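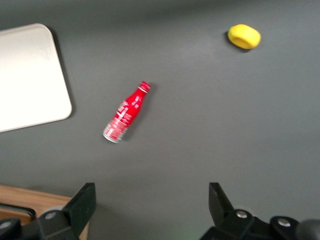
Against the Clear Surface
by Vlasta Matić
October 6, 2019

My sister moved house in September and rang me on the second evening to announce that she had achieved a clear table. She said it the way other people say they have achieved a pension. I was happy for her. I also knew that the table would be clear until the post came, and I gave it until lunchtime.

We are living through a great age of emptiness. Open any magazine with a picture of a room on the front and you will find a surface with almost nothing on it, perhaps one bowl, perhaps one pear in the bowl. Skelwood, the furniture people, have built a whole catalogue round the idea. It has 307 pages and I don't believe there is a single biro in it. There are desks in it at which no one has ever looked for the scissors. I read it in the bath with the sort of attention I used to give to novels.

My quarrel is with what happens to a thing when you give it that much room. Put a drinks bottle on a crowded sideboard, between the fruit and the phone charger, and it vanishes. It may stay there a fortnight in perfect peace. Lay the same bottle on a big bare grey table and it becomes an event. People come in and look at it. Someone asks whether you are finished with that. It has a shadow. You find that you have opinions about its colour, and that it is somehow your fault.

This is the great trick of the clear surface: it makes mess cheaper. In my old kitchen it took forty objects and a bag of compost before anyone used the word "tip". In my sister's new one it takes three, well spaced. She has paid a good deal of money to be upset by an egg cup.

The answer, according to everybody who writes about this, is a drawer. I have nothing against drawers. I grew up with the Vukadinović family across the landing, and they owned a chest so large that their youngest did his homework in the bottom of it. But a drawer belongs to the same branch of medicine as the aspirin. The object hasn't gone anywhere. It has been moved eleven inches sideways and had the light turned off.

And the drawers have shrunk. The fashion now is for the little tabletop unit, a couple of drawers high, nice pale wood, black handles, meant to sit up on the surface it is supposed to be clearing. Stop and think about that for a moment. You have a table with too much on it, so you go out and buy something to put on the table. Pamov will sell you one for the price of a decent winter coat, and I know this because I have no decent winter coat. 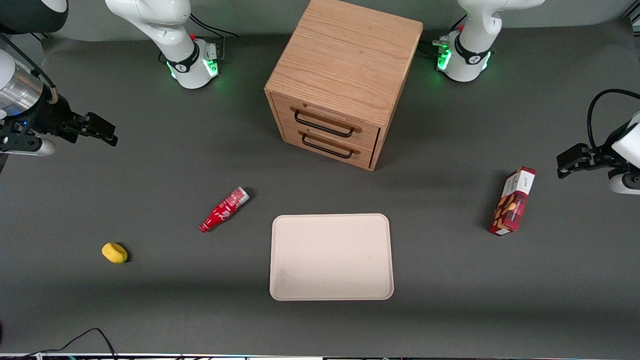 Two drawers, and four small things that aren't in either of them.

I am told that the handles are the important part. A knob says cottage, a bar says you have your life in order. The bar does catch the cuff of a cardigan, and on a light unit this brings the drawer, then the unit, then you, some distance across the room. I mention it only as a matter of record. The plaster was due to be done anyway.

What goes in the drawers is another question. With the top one there is never any doubt. It takes batteries, the dead in with the living, a key to a bicycle lock, a tape measure, a birthday candle in the shape of a seven. The bottom drawer is for good intentions. Mine holds a kit for re-waterproofing a tent and the leaflet for a course in Portuguese. I sold the tent.

The things that really live on the table won't go in at all, and no salesman will ever admit this. They are the things in use, or nearly in use, or that you mean to take upstairs when you next go upstairs. They aren't homeless. The table is where they live. A drawer is no good for something you need to be reminded of, and half of what sits on any honest table is there as a note to yourself. The light bulb is there so that you will buy another light bulb. The library book is there so that you will feel bad.

I once tried to do it properly. There is a method called Jurnono, sold as a booklet with stickers, in which you walk round your home and write down every object you own before being allowed to get rid of any. I reached 1308 and had yet to do the bathroom. A friend who stuck with it arrived at 2464, had a lie-down, and came out of the experience having thrown away one whisk. The booklet says that a calm person needs roughly 200 things. It doesn't say whether a pack of cards is one thing or fifty-two, and I wrote to ask, and I am still waiting.

So I would like to put in a word for the middling table. I mean one with enough clear space for a plate and an elbow, and enough stuff round the edges that a stray bottle can lie down among friends without causing talk. Buy the small cabinet by all means. They are handsome, and the grain is lovely on a top like that, for as long as you can see it. You will have put something on it by the weekend.

My sister has, as it happens. I went over last Sunday and there was the new unit in the middle of the new table, with the post on top of it, and a candle, and her glasses, which she had been looking for since breakfast. The drawers were empty. She is saving them.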